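About Trarkik: Visits and Open Days

Trarkik builds and tests handling systems for small, irregular objects. We work from a single hall in Trerby and open it to visitors twice a year.

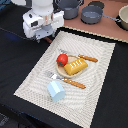 The gripper over the place setting, with the tomato and bread on the plate.

The table-laying cell is one of the stations on the visitor route. It uses toy food, toy cookware and a woven placemat on black cloth. Toy items have known shapes and can be replaced cheaply, and glossy surfaces and thin handles give the vision system enough to deal with. The knife and fork are treated as separate tasks from the food, as a flat utensil on a textured mat needs a different approach angle from a round object on a plate.

Who we are

The company was founded by Jörg Rothe, who still runs the mechanical side. Benedikt Fröhlich is responsible for control software and for the visitor programme. There are 11 of us in total, including two apprentices. Our hall has 993 square metres of floor, shared between the workshop, the test cells and a small parts store. We do contract work for packaging and catering equipment firms, and we maintain our own test library, known in the house as Strobel. Strobel holds the object lists, grasp settings and run logs for every cell.

What visitors see

The last open day was held on June 22, 2024. The route has six stations and starts at the workshop end of the hall. At each one an engineer gives a short introduction, runs the task and takes questions. Tasks are run at the speed used in normal testing. Failed grasps are left in the programme and the operator explains the log entry on the screen beside the cell. Visitors may choose the order in which objects are picked, within the limits of the object list. They may not reach into a cell while it is powered.

The next open day is planned for November. Groups from schools and colleges can also book a weekday visit, which covers the same stations and adds a session on gripper finger design. The minimum age is 12.

Getting here

The entrance is on the Cilberg side of the building. Parking is limited and the gate closes when the yard is full. Flat, closed shoes are required in the hall. Please tell us in advance about step-free access, as the side door has to be unlocked from inside.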